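Coordinated Control Software for a Two-Arm Flower Arranging Cell
Project report, final version
Junaid Tarar
January 14, 2020

1. Introduction

The project concerns the software for a pair of small robot arms which place artificial flowers into vases on a shared table. The arms and the table were already in place at the start of the project, and no mechanical changes were made. The work covers the control loop, the stem detector, the motion planner and the logging tool. The complete package is called Dogar in the rest of this report.

Flower stems were chosen as the test object for three reasons given in the original proposal. They are long and thin, so an error in the grasp angle is multiplied at the tip. They bend under their own weight. The opening they must enter is small and is partly blocked as soon as one stem is in it.

2. Structure of the software

Dogar runs as four processes on one computer. The processes exchange messages over local sockets. A shared memory design was tried first and dropped, as a crash in the detector then brought down the controller as well.

The processes are:

driver: talks to the motors of both arms, one thread per arm
see: reads the fixed camera and publishes stem and vase positions
plan: turns a task list into joint paths for both arms
log: writes every message to disk with a time stamp

The driver thread for each arm runs at 200 Hz. Each cycle reads the joint positions, checks them against the limits table, and sends the next set point. If no set point has arrived in the last 30 ms the thread holds the current position. This rule is simple but it was the single most useful safety measure in the project. In an earlier version the last velocity was kept instead, and an arm would carry on moving after the planner had stopped.

3. Perception

The detector works in two steps. The first step separates flower heads from the background by colour. The second step follows the stem from the head downwards by looking for thin connected edges.

Colour alone is enough to find most heads. It does badly with dark red, which the threshold confuses with shadow when the ceiling lights are off. The wooden table top also shares part of its range with the yellow and orange petals. The thresholds were therefore set separately for each flower and stored in a file that is read at start-up.

Stem following is less reliable. Where two stems cross, the tracker may leave one and continue along the other. A direction term was added to the cost so that a sharp turn is penalised. This removed most of the swaps at wide crossing angles. Narrow crossings are still a problem and are discussed in section 6.

Clear glass gave the detector almost nothing to work with. Vase positions are entered by hand at the start of a run, by jogging an arm to the rim and pressing a key. The detector only checks that the stems already in a vase are consistent with the stored position.

Training images for the edge filter came from a small set called Grekness, recorded and labelled for this project. It contains 2,060 labelled crops. Labelling was done with Pastness, a script written in the first month, which shows a crop and stores two mouse clicks for the ends of the stem.

4. Planning

Each arm is planned in its own joint space with a standard sampling planner. The paths are then checked against each other in time. If they conflict, the arm with lower priority is delayed until the conflict is gone. Priority goes to the arm that is already holding a stem.

The held stem is modelled as a straight capsule fixed to the gripper. This is wrong for the upper part of a long stem, so the capsule radius is increased towards the head. A larger radius makes the planner more cautious near the other vase and sometimes leaves it with no path at all. The final value was found by trial.

Both arms work over the middle of the table, and the two vases are close together. Delaying one arm is therefore common. In the worst case the arms simply take turns, and the second arm adds little to the speed of the task.

5. Logging and replay

The log process was intended as a debugging aid and became the main way of working. A recorded run can be fed back to the planner without the arms being powered. Replay uses the recorded time stamps, so delays between messages are kept.

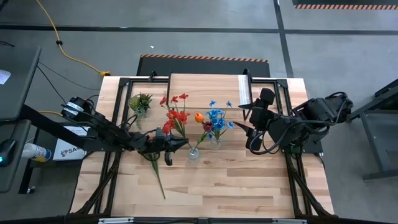
One fault was found only by replay. The planner asked for the positions of both grippers in two separate messages, and the replies could come from different cycles of the driver. At low speed the difference was too small to matter. When both arms moved inwards together, the planner believed that they were further apart than they were. The two requests were merged into one message with one time stamp, and the conflict check was run again on all stored logs.

The replay viewer, Zerkico, draws both arms as stick figures with the planned paths in grey. It has no timeline. To reach a given point the user types a message number, and this should be improved.

6. Limits and further work

Version 3 of the planner is the one submitted. The following items remain open.

Narrow stem crossings. A second view from the side would probably settle most cases. The message format already has a field for the camera number, although only one value is used.

Stems lying flat on the table. The grasp routine assumes that there is free space under the stem. For a flat stem the lower finger has to stop at the table surface, and the present height estimate is not good enough for this.

Foliage. Leaves are not modelled. A leaf that catches on the rim of a vase is seen only as an increase in motor current. The driver reports the increase and the planner ignores it.

Start-up order. The driver must be started before the planner, or the first set of joint positions is missed. A start script hides this but does not cure it.

The source code, the threshold files and the stored logs are on the disk handed in with this report. The readme file gives the build steps and the command line options for each process.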